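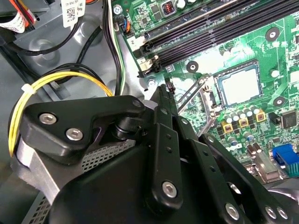 Kimero Repair Club – Members' Pages

Sunday at the Stevholm open day

Posted 2024-10-06

I nearly didn't go. It was raining sideways at breakfast, the bus was on its weekend timetable and I had a perfectly good sofa. But I'd booked a slot for the Nematach open day back in the summer and I'd been going on about it at club night for weeks, so on went the coat.

Nematach, for those who haven't had me bend their ear about it, is the firm on the Stevholm estate that works on getting robots to take computers apart and put them back together. Ordinary desktop computers, the sort you and I have on the bench every other week. They do one open day a year and it's free. You get a badge and a biscuit and then you're more or less left to wander, with staff dotted about to answer questions (and they do answer them, at length, bless them).

The building is the usual grey box from outside. Take the number 29 to the last stop and walk back on yourself past the tyre place, don't follow the sign for the main gate like I did. Inside there's a long corridor with coats along one wall and then the workshop, which was warmer and a lot quieter than I'd imagined. I'd pictured car factory noise. It was more like a library with a few fans running.

I got to the rail for the processor demonstration early and got a place at the front, which I would recommend if you're under six foot.

What they do is take one job from a rebuild and have the arm practise just that, over and over. Memory is one. Processor is another. Everybody wanted the processor, me included! If you've ever fitted one you'll know the feeling: you line up the little corner, lower it as though it were made of eggshell, and then hold your breath while you push down the lever. I've been doing it for years and I still turn the radio off first.

The robot can't turn the radio off, but it does go slowly. It has two fingers and it pinches the chip by its edges and carries it upright, so for a bit you're looking at the shiny face of it with the green and blue border showing round the outside. On one side was the tower with its side off and the socket frame up, waiting, and on the other a grey moulded board with sockets and slots in it for parking parts. There was a thin green strip sitting in the long slot near the bottom of that, looked like memory to me but I wouldn't swear to it from the rail.

I loved that grey board. I want one. At home I use a muffin tin and the lid of an ice cream tub, and the number of times I've knocked the tub is a matter between me and the hoover. I asked whether they sell them and got a kind smile, so that's a no. One of our lot has a 3D printer though, and you know who you are.

The best bit of the talk was about things going wrong. The chap said that the practice log for the session had reached 1,485 tries, and they keep the bad ones as well as the good. Bad ones are useful, apparently, as they show the arm what a crooked chip feels like. I've got a drawer full of useful ones on that basis.

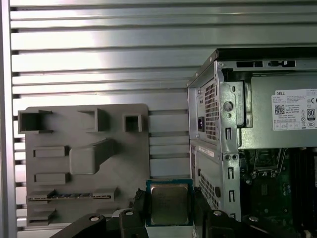
Questions from the rail

I'd written mine on the back of my hand so I wouldn't forget, and then washed my hands. These are the ones I remembered.

Does it know what make of computer it's got? Not by reading the badge, they said. It goes by what its cameras can see, and there's one mounted right down by the fingers so it gets a very close look at whatever it's about to touch. I'm rather jealous of that too. My equivalent is a bike lamp in my teeth.

What about cables? Long sigh from the member of staff. Cables are horrible. They flop, they spring back, they're never where you left them. Boards and chips stay put and have edges, and a bundle of wires doesn't have any opinion about where it lives. I felt very understood.

Will it put repairers out of work? A man behind me asked that, a bit sharply. The answer was that a repair shop sees a different machine every time and they're looking at places that get pallets of the same model in, when an office changes everything in one go. They mentioned the Acuña depot, which takes in up to 122 machines in a day. I wouldn't want to do that by hand, not with my thumbs.

There was also a have-a-go table, where you could drive a smaller arm with a pair of handles and try to drop a memory stick into a slot. I queued for ages. I managed it on my last go and did a small dance, and a girl who can't have been more than eight then did it first time. She was very gracious about it.

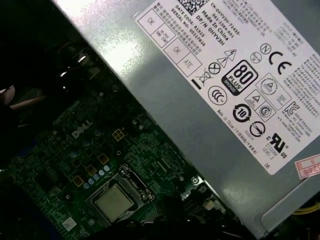 My old Dell has been sitting under the stairs since spring with a power supply I don't trust, and I spent a good part of the day thinking about it. I've been dithering over whether to swap the supply or give the whole thing up for parts. Seeing a Dell board on the bench with the lid off made me feel fond of mine again, choke coils and all. I came over quite nosy about the label on their power supply, too: 80 PLUS Bronze, part number 0HYV3H, and a set of little test boxes with OK printed in a couple of them. I never read those labels at home, I just swear at the screws. So mine came out from under the stairs as soon as I got in, and I've copied all its numbers into my notebook and ordered nothing yet, but I'm closer.

Please don't go opening up the supply itself, by the way, whatever you've seen online. Swap the whole unit and leave the inside of it alone. We have this talk every year and I'll keep having it.

Tea was in the canteen, 2 pounds for a mug and a slice of lemon cake, and the cake was proper, with the crunchy sugar on top. I sat with a couple from the model railway society who had come in by mistake and were having a lovely time.

They're doing an evening one in November – same demonstration, smaller group, and you can stay on and talk to the people who build the fingers. I've put a sheet up on the club noticeboard. If enough of us sign I'll ask about sharing cars, as the bus stops early and I'm not walking past that tyre place in the dark. Bring a torch anyway, and your own questions, written on paper.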